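Tekex Demo Recorder, three months in

We bought the Tekex recorder in December for our little lab at Folcombe, after a long stretch of saving practice runs with scripts I'd rather not show anyone. It logs arm motion and camera views together while you guide the robots through a job, and oh, what a relief it has been! 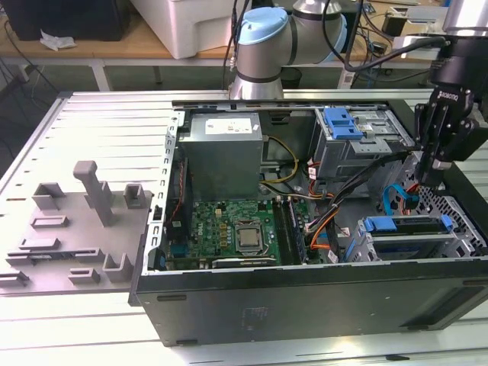 Posted by the Folcombe bench team | Filed under: Reviews, Robot Learning

Our job is desktop computer work, with the tower on its side and the fixture plate next to it, and we now have 852 runs saved. On a good afternoon we get through 50 (once it was 60, with plenty of coffee). Tagging a bad run takes one tap, and I love that.

My one real grumble is the export, which crawls on anything longer than 5 minutes. The Grenent kit we tried first was quicker there, but it kept losing camera views. Four stars from me, and we're ordering a second for the Ormsby room.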